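Tunda to Release Hinged Compartment Box in May

February 11, 2018

Tunda, a maker of small storage goods for home workshops and sewing rooms, will begin selling a new hinged compartment box in May. The first run is 3,730 boxes, of which 800 are set aside for schools and craft clubs that signed up last fall.

The box is meant for beads, screws, snaps, fishing tackle and other small parts that tend to end up mixed together in a drawer. A tall divider runs the length of the tray, and the partitions on either side of it are curved. Customers had told the company that parts got stuck in the square corners of its older boxes.

"You can slide a bead up a curved wall with one finger," said Heloísa Paiva, product manager at Tunda. "With a square corner you end up tipping the whole box over."

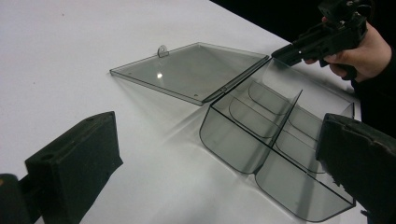 The new Tunda box in smoke gray, with the lid folded back.

The lid is tinted but see-through, so the contents can be checked with the box closed. It folds all the way back and lies flat on the table during use. A small rounded tab with a hole sits at the lid's edge.

Designer Zeyu Dai worked on the partitions with Jianguo Li, who runs the company's tooling shop. They tried five layouts before settling on the final one. Sewing teachers and model builders used test boxes at home and sent back notes.

The box will be sold singly and in cartons of 100 through Irow stores and by mail order. Smoke gray is the only color planned for this year. Prices will be posted with the spring catalog. Schools and clubs that want to be added to the waiting list should write to Simão Esteves in the Tunda sales office before the end of the month.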